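Paper cups and patience: an afternoon with the Kenik robotics club

17/11/2023

Yayra Asante puts the kettle on before she will talk about robots. She has run the after-school robotics club at Kenik for four years now, and she has learned that parents and reporters alike tend to arrive wanting to see something walk across the room. "So I make tea first," she says, laughing. "By the time it's ready they've calmed down a little, and then I can tell them that this term we are mostly picking up cups."

The project is called Alo, a name the students voted on and which she says was by far the most sensible one on the list. The idea is that people do a small chore many times over with a gripper in each hand, the recordings are kept, and later on a pair of robot arms learns to do the same chore from them. Fourteen students signed up for it, a good many more than she had planned for, and they work in pairs, one doing the handling and the other keeping the notebook.

"I thought they would be bored by the second week," she says. "I really did! You are asking a sixteen-year-old to take hold of a stack of paper cups, let go, and do it again. But they got very particular about it. They have arguments in the hallway about whether you should come at the stack from the side or from the top."
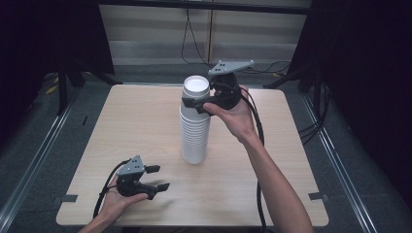

She has tried it herself, of course, and was not especially good at it. "You have these lovely clever fingers and suddenly you don't get to use them," she says. "You have two jaws and that's your lot. My first evening I squeezed far too hard and crushed the cups, and one of the girls told me very kindly that I should breathe out before I closed my hand. She was right, too. I still do it, even at home with the salad tongs."

Vasilis Ionescu, who teaches physics down the hall and looks after the computers for the club, remembers that evening well. He was the one who had to label the recordings. "We kept hers," he says. "I put them in a folder of their own, and the students ask to see it whenever morale is low."

By his count the club has 186 recordings it is happy with, and a longer list of ones it isn't. Sorting them has turned out to be the part of the work that the quieter students like best. They sit in the back with headphones on and go through them one after another, writing down where a hand hesitated or a grip slipped, and Ionescu says he has seen more careful lab notes from them this fall than in all his years of teaching pendulums.

The next date on everyone's mind is the Trellar student showcase in December, where 13 schools are signed up and each team gets a short slot in front of the judges. Asante would like to show the arms handling a stack on their own. Ionescu would like that too, but he wants a second plan in the drawer, and the two of them have been going back and forth about it over lunch for weeks.

"Vasilis is the careful one," she says, pouring more tea. "And I keep telling the kids that if it drops the cups, it drops the cups - they're paper. We pick them up and tell the judges what we think went wrong. I'd be proud of that."

She is already taking names for the spring group, which will move on to folding dish towels. New students should come by her room before the winter break, and they don't need to have built anything before.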